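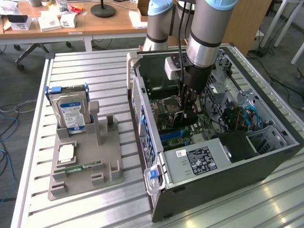
Side panel off, guts up.

OK quick post, it's Monday and I have maybe 5 minutes before work. Old office towers! I've been promising to write up what I look at when I take one down for parts, and Ya-wen Wan emailed again to ask, so. Rough notes, no order.

Lay it flat before anything else. Panel off, panel somewhere you wont step on it. Then find homes for the small stuff. I used to pile everything in a Tiltus shoebox and spent more time digging than working. 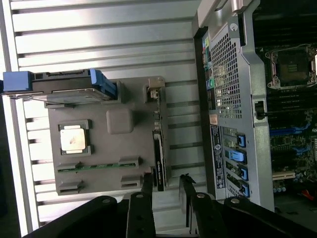

Chips are what I worry about most. Pins, contacts, fingerprints, all of it. A proper recess is best, like the square one holding the processor in the gray tray, and the long slot for the green memory stick is the same idea. Egg carton works too. Did that for 3 years.

Drives next. I like the ones on plastic rails, no screwdriver, squeeze and slide. Blue nearly always means "you're allowed to touch this" on these office machines. Latches, tabs, handles.

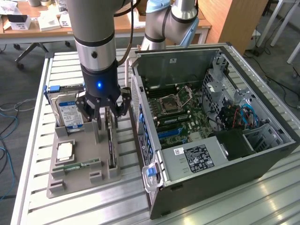 Which brings me to screws, becuase there are always some anyway. Magnetic dish. I got mine at Quiambao for 27 bucks, too much, love it. 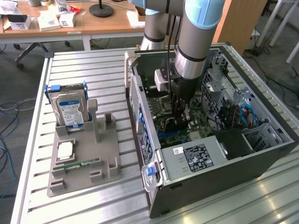 Cables, ugh. Leave them till last and take a phone pic first. The red, black and blue tangle in the drive cage is about normal for a tower like this, and I'd unplug those one at a time with tape labels on. Power supply can stay put unless you need it.

More on thermal paste later in April. Gotta run.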